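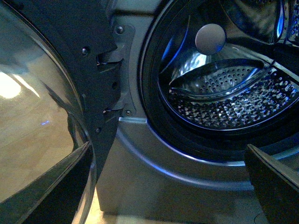
Clultetitz open house, April 6, 2014. Quick notes before I forget it all.

Got there late, parking was a mess. 14 of us in the group, two guides. Ours was Gopinath Nadar, fast talker, knows his laundry.

Started in the showroom at Colldale. Front loaders, mostly. Everybody goes straight for the control panels, I go for the doors. Always have – my last machine died at the hinge. Liked the one with the silver-gray front and the big domed glass. Proper metal hinge plate, screws you can get at with the door open. Thick black gasket, blue light on the inner lip. Pretty! Would I pay extra for a blue light? Maybe.

Gopinath's advice on gaskets: wipe the fold, leave the door open overnight. I do niether.

Then the test room. Loud. Machines on cycle after cycle, he said 400 for a door before they even look at the numbers. Asked about the Bosari spare parts, which I've been waiting on since forever. He wrote down my email. We'll see.

Coffee was bad, the Olszewski rolls were great, had 2.

Price on the one I liked was 1510 with delivery. Too much for me right now. They run another open house in May, might go back and bring my sister – she needs a dryer to. Go early if you want parking.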